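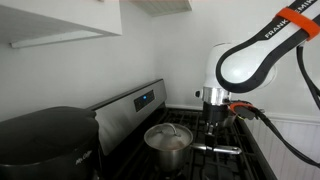 Keeping the Kitchen Cell in Line

The arm at the Girport test kitchen is checked before anyone turns on a burner. Remedios Javier starts with the cables. She moves the arm by hand through its widest reach and watches the bundle at the wrist, looking for any point where it pulls tight or drops toward the grates. A cable that hangs free with the arm folded can drag across a hot pan with the arm extended, so the check is done at both ends of travel.

Next come the fingers. Grease is the main enemy. A thin film on the pads is enough to let a saucepan handle rotate in the grip, and a full pan that rotates will spill. The pads are wiped with alcohol every morning and replaced after 48 hours of running time. Javier used to stretch that to 70, until the pads began to harden at the tips and the gripper reported a good hold on handles it was barely touching.

The cell belongs to Wenudico, a small firm that tests cooking routines for care homes. It was built in May in an ordinary kitchen corner, with a gas range and household pans. Noel Aquino, who wrote the setup procedure, wanted no special fixtures. The cost of that choice is calibration. A range shifts when it is cleaned. Grates go back in a slightly different place. A long steel handle magnifies any error at the base of the pan.

Aquino's answer is a touch-off routine. The arm closes lightly on a handle at low force, lifts a few millimeters, sets the pan down and records where the fingers met resistance. It repeats this at six positions on the cooktop. If any position is off by more than 7 millimeters, the cell will not run and the base bolts are checked for torque. Smaller errors are corrected in software.

Most faults have been dull ones. In the first weeks the gripper lost its connection several times a day – the cause was a connector that had worked loose under the weight of its own cable. Rommel Estrella added strain relief and shortened the slack. The fault has come back once, after a cable was swapped and the relief was left off. Refitting it is now a line on the checklist, with a space for initials.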